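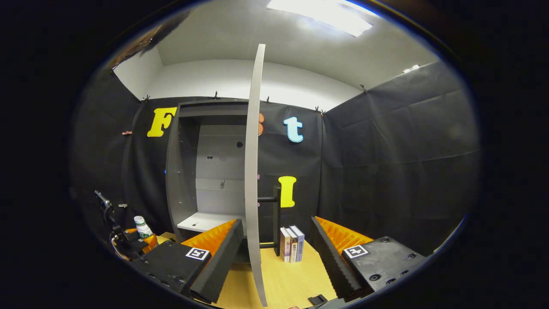

Speaker notes — keeping books upright on open shelves
Sturcombe library evening, part two

Start with the question from the sign-up sheet: why do books lean? Mostly they lean when a row is too short for its shelf. Take one book out and the rest slide over to fill the gap.

Explain what leaning does. The spine twists, the bottom corners wear, and after a few years the pages pull away from the cover. Paperbacks go first.

The Kerkbridge reading room has 2,000 books. We checked one bay of 158 and found the worst damage in the half-filled rows. Pause for questions.

Short rows. Three books can stand on their own if they are thick enough and the surface is level, but one bump sends them over. Put a support at the end of the row. Push it in until it touches the last cover, then stop. You should be able to pull a book out with two fingers and no tugging.

Spines to the front, edges lined up. Mixed heights are fine next to each other — very tall books need a shelf of their own or should lie flat.

Lying flat: no more than 5 in a pile, largest at the bottom.

Hand out the Esteves sheet on bookend sizes. Skip the part on glass doors if we are past 7:30.

Next: dusting, top edges first, book held shut.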